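Greifer schließt nicht mehr parallel, Versatz nach Fingertausch

Forum Zindden › Handhabung & Greiftechnik › Instandhaltung

idobre
Erstellt im August 2026

Zelle mit Zweifingergreifer, Kamera am Handgelenk, Aufgabe ist das Greifen von Textilien aus einem Korb am Boden. Nach dem Tausch der Finger (Satz von Jitilach) schließt der linke früher als der rechte. Der Berührpunkt liegt neben der Mitte, dünner Stoff wird zur Seite gezogen, bevor Klemmkraft aufgebaut ist. Betriebsstunden laut Zähler 837. Referenzfahrt gemacht, keine Fehlermeldung. Greifkraft unverändert.

Hat jemand eine Reihenfolge für die Prüfung, bevor ich das Getriebe öffne?

Iulian Dobre

anca_n
Finger wieder ab, Auflageflächen reinigen, Passstifte prüfen. Beim Jitilach-Satz sitzen die Stifte stramm, und wenn man die Schrauben über Kreuz nicht gleichmäßig anzieht, steht der Finger schräg. Danach ohne Stoff langsam zufahren und mit Fühlerlehre an der Spitze und an der Wurzel messen.

mardeleanu
Würde ich anders machen. Zuerst Spiel am Schlitten messen, mit Messuhr, Greifer stromlos. Wer die Finger gleich abnimmt, verliert den Istzustand und weiß hinterher nicht, woran es lag. Außerdem: Wurde die Kamera nach dem Tausch neu eingemessen? Neue Finger, andere Spitzenlage, der alte TCP passt nicht mehr.

idobre
Kamera nicht neu eingemessen, nur der TCP in Z korrigiert. Aufnahme der Handgelenkkamera, Greifer offen, über der roten Hose:

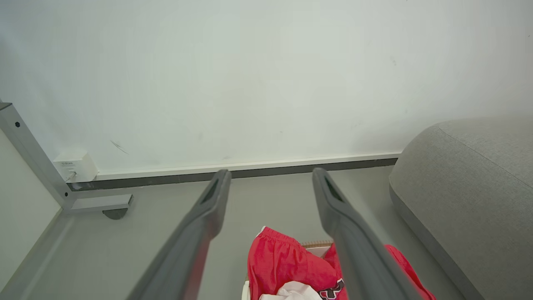

Crisanto Lumbao meint dazu, eine reine Z-Korrektur reiche bei schräg zulaufenden Fingern nicht aus, man müsse X und Y an der Spitze mit antasten, und zwar im geschlossenen Zustand. Bei offenem Greifer sei jede Aussage zur Mittigkeit wertlos.

anca_n
Zum Antasten im geschlossenen Zustand: ja. Nur misst man dann den Fehler mit ein, wenn ein Finger schräg montiert ist. Deshalb erst Mechanik, dann TCP. Bleibe dabei.

mardeleanu
Mechanik zuerst, einverstanden. Aber messen vor demontieren.

r.ursu
Noch ein Punkt, den ich bei Textil öfter habe: Fusseln in der Schlittenführung. Der Stoff flust, das Zeug wandert unter den Abstreifer und bremst eine Seite. Absaugen, nicht mit Druckluft ausblasen. Bei uns steht das alle 16 Schichten im Plan, Führung danach mit dem Fett laut Datenblatt nachschmieren, sehr sparsam.

mardeleanu
Bei gekoppelten Backen bremst eine Seite nicht allein. Da laufen beide langsamer oder keine.

r.ursu
Stimmt für starre Kopplung. Bei der Ausführung mit Zahnriemen (Ciobanu baut die so) hatte ich den Versatz trotzdem, weil der Riemen an der schwergängigen Seite nachgab. Welche Bauart ist es?

idobre
Zahnstange und Ritzel. Rückmeldung nach der Prüfung:

Spiel am Schlitten links und rechts gleich, innerhalb der Toleranz. Führung war verflust, abgesaugt, am Versatz hat sich nichts geändert. Finger links abgenommen: Grat an der Bohrung für den Passstift, Auflage nicht plan. Grat abgezogen, über Kreuz in zwei Stufen angezogen. Spalt jetzt an Spitze und Wurzel gleich. Danach TCP in X, Y, Z neu angetastet, Greifer geschlossen, Kamera eingemessen.

Testlauf mit 748 Griffen steht noch aus, Ergebnis trage ich nach.

anca_n
Grat bitte bei Jitilach reklamieren und den rechten Finger auch kontrollieren, kommt vermutlich aus derselben Charge.

mardeleanu
Und Anzugsmoment nach dem Testlauf nachprüfen.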